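The new cushion, week 2 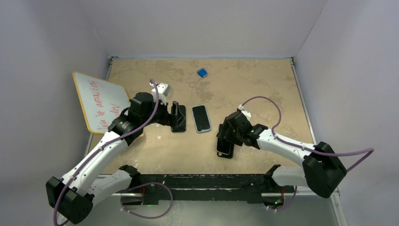

So I said I'd report back on the wheelchair cushion and it's been two weeks, sorry, life. Typing this fast before Mom wakes up from her nap.

Short version: better. Not perfect.

Longer version. The old foam one was done. Flat as a pancake in the middle and she was sliding forward all afternoon, then I'd haul her back, then she'd slide again. Josée Fraser (her OT, a saint) took one look and pressed her hand down into it and just raised her eyebrows at me. OK. Message received.

We tried the Darnenex gel first. Loaner. Heavy!! I could not believe how heavy. Mom liked it but I have to lift the thing in and out of the car and my wrist is already bad. Also cold in the morning, she yelped. Back it went.

Then the Joltberg, the air one with the cells. That's what we kept. You pump it up, they sit down, you let air out till there's a little gap left under the bones. Josée does it with her hand underneath, feeling for it. I practiced on my husband who thought this was hilarious. Took me 3 tries to get it right with Mom and I still check it every morning with coffee.

Things I wish I'd known:

Too much air is as bad as too little. I had it way overfilled the first couple days becuase it felt "supportive." She was perched up there like a bird and tipping to the left.

The cover goes on one way. There's a tag. Read the tag.

Get a second cover. Get it now, before you need it at 6 in the morning.

It does not replace moving her. Josée has us doing a lean to each side through the day, and I set a timer on my phone or I forget. Mom hates the timer. We changed the sound to a duck, she hates it slightly less.

The red spot on her tailbone is lighter, and the nurse had a look too and was happy with it. Fingers crossed.

Money, since Yvette Gill asked in the comments last time: we paid 90 out of pocket, insurance did the rest, but that took since September and two rounds of paperwork. First one got kicked back over a missing signature. Keep copies of everthing. Yvette, email me if you want the letter Josée wrote, I'll take Mom's name off and send it.

Next up is the mattress topper, which is a whole other saga. Ok she's calling. More later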